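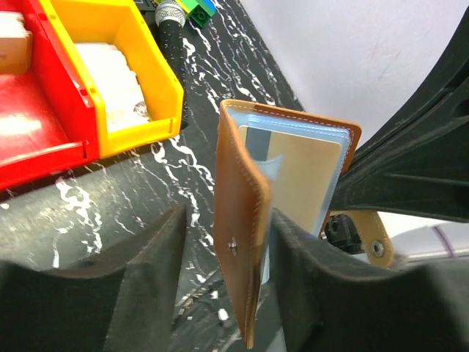 Brown card wallet, snap undone, clear sleeves inside

Last updated: Tue 10 August

Search this list Enter keywords Go

From: Haf Morgan
To: Geddes sorting list
Subject: Re: Cards, card wallets and the three bins

Innes, I'll answer your points in order, with your message quoted first for people who get the digest.

Innes Pringle wrote:
> I have come around to small open-front bins for cards. Green, red and
> yellow, side by side at the back of the table. What I can't settle is
> what goes in which. At the moment membership cards and gift cards are
> mixed, the spare sleeves have no home, and the leather wallets get put
> down wherever there is a gap. Senga says to sort by size. Tiina says to
> sort by how often you reach for them. I have 31 cards that fit nothing
> and I would like them off my desk before February's swap box has to be
> explained to anyone else.
>
> Also, do you store cards in the wallets or out of them?

I've tried both Senga's way and Tiina's way. Size looks tidy for a week. Then you need one particular card and have to go through every card of that size to get it. Tiina's way held up better for me, with one change: anything that comes as a set stays as a set, no matter how often it gets used.

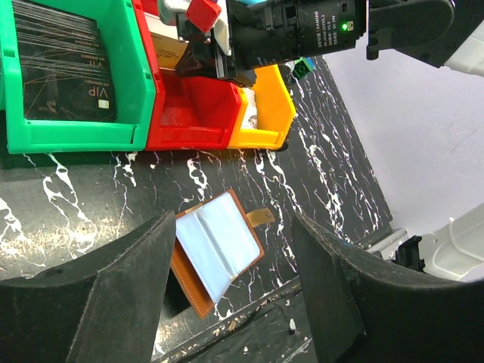
So the matching cards go in one bin, all facing the same way, with the numbers where you can read them without lifting the stack. If they start to lean, put a folded piece of card stock down the side. I used to put a rubber band around mine and it left a mark across the top card, so I stopped.

Boxes go in the middle bin. A small carton stands up better than loose cards do, and it can hold the odd ones. Your 31 could go in one of those with a slip of paper on the front saying what they are. They don't need to be sorted further than that until somebody asks for one.

The last bin is for singles you are still deciding about. Keep it nearly empty. Mine had 100 cards in it by the time I moved to Genovley, and most of them had expired.

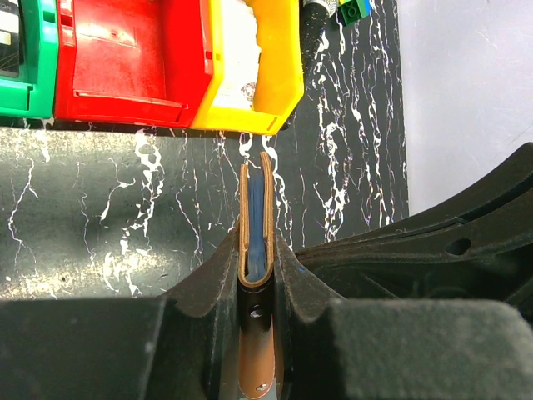
Wallets I keep separate from all of this. Leather takes a bend if it sits under weight, and the sleeves crease where they fold behind the cover. I stand mine on the spine end in a shoebox — not tight — with the strap left open. Snapped shut and full, the strap pulls at the stud. Fitzgerald lost one that way last year and had to get it set again at the repair counter in Skitholm.

As for cards in or out: in, for the ones you carry. Out, for everything else. A wallet with 30 cards in it won't close properly anyway. Wipe the sleeves with a dry cloth before you put anything back, and do the bins at the same time, mainly the floor and the front lip where the dust collects.

One more thing on the table itself. If you keep toys or games on the same surface, leave them behind the bins or take them off before you start. I have found more than one card under a game board.

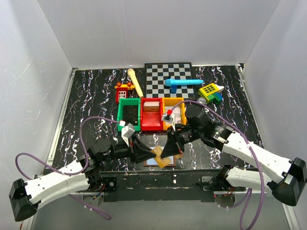

Do the bins need labels if they are already different colors?

Put a label on each one if more than one person uses them, and skip it if it is only you.

Senga has the old Pedolis list of card sizes if you still want it. It runs to 3,000 lines and I wouldn't print it. Write to her off list.

Haf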